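Imprimir | Enviar por correo

¡Zafarrancho de pintura en la cocina!

Me chifla noviembre para pintar. Sacas los botes, pones la radio y en un fin de semana la cocina parece otra (¡de verdad!). Antes del rodillo, lava las paredes con agua tibia y un chorrito de jabón neutro, y deja que sequen toda la noche.
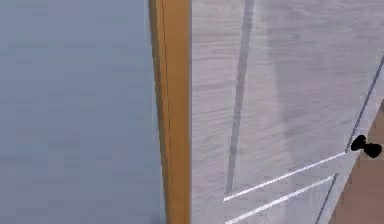 Pared gris azulada y marco de madera en tono miel: ¡me encanta la pareja!

En los marcos, cinta de carrocero bien apretada con una espátula. La de Hastumo sale limpísima si la quitas con la pintura aún fresca, tirando despacio y en diagonal. 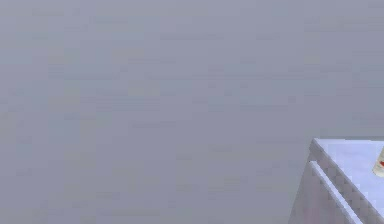

Mueble blanco ante un fondo liso.

Para los muebles blancos, lija de 400 y 2 manos finas de esmalte, siempre finas, que las gordas hacen lágrimas y luego toca lijar otra vez.
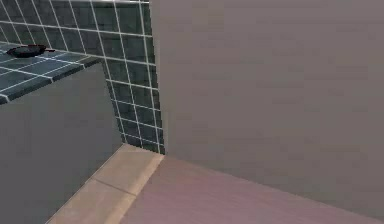
Geerts Dollo
Redactor de trucos caseros

¿Y las juntas de los azulejos? Pasta de bicarbonato, cepillo de dientes viejo, 20 minutos de espera y a aclarar. ¡Quedan de cine!

Contacto | © Udov Hogar | Volver arriba
Usamos cookies para mejorar tu visita. Aceptar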